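Journal > Knives > Collecting

I bought my first Gundberg folder in April, from a man in Trarnulley who was thinning out his collection. I had wanted one for years. My wife says I talked about it more than I talked about the car, and she may be right.

Gundberg is a small shop. Gonzalo Prieto grinds the blades and Trinidad Lorente does the handles and the fitting, and between them they finish about 40 knives a year. The waiting list closed a while back. If you want one now you buy it from another collector, or you go to the Trorkarcombe show and put your name in the drawing.

The one I have is the Sarmiento, the smaller of their two liner locks. It has a drop point blade and a plain handle with no inlay. I prefer it that way. The fancier ones are nice to look at, but I carry my knives and I don't want to worry about a scratch.
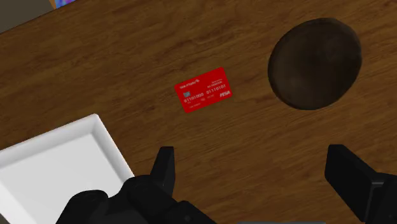 What I noticed first was the action. It opens smoothly and there is no play in the blade, up and down or side to side. The lock engages early and stays put. The previous owner had it for three years and opened plenty of boxes with it, and the only sign of that is a little wear near the clip.

I met Gonzalo and Trinidad at Trorkarcombe this year. I had the Sarmiento in my pocket and Gonzalo asked to see it. He opened it a few times, held it up to his ear, and told me the pivot could use a drop of oil. Trinidad remembered the handle material and where she had bought it. They had both been on their feet all day and still gave me a good half hour.

I didn't win the drawing. There was a larger Gundberg on a dealer's table for $3,000, and I looked at it twice and went to get lunch. I'd have been happier with it at $500 less, but it was gone when I came back, so somebody thought the price was fair.

I'll enter again next year — the table fee went up, but the drawing is still free.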